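Home | Politics | Defence | Regions | Transport

Minister opens Piscombe–Pindton rail works

Transport minister Rajitha Weerakoon laid the first stone of the Pindton rail extension on January 27, 2021, and used the visit to defend the government's record on regional spending. The single-track line will run 41 kilometres from Piscombe and include 74 bridges and culverts.

Weerakoon said the contract, awarded to Plekeno, would support almost 1,000 jobs during construction. Track laying is due to start in August.

Opposition transport spokesperson Waltraud Hellwig said the route had been approved without a published cost review – a point the ministry disputes. A petition seeking the review has 3,829 signatures.
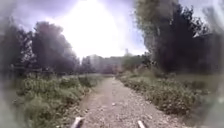
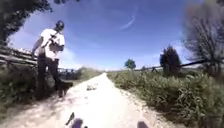
By the Regional Affairs Desk, Piscombe

The ministry said land purchase was complete except for two plots near Sivakumar junction.

Related
Plekeno wins second signalling contract
Hellwig calls for vote on rail budget
Pindton bus timetable revised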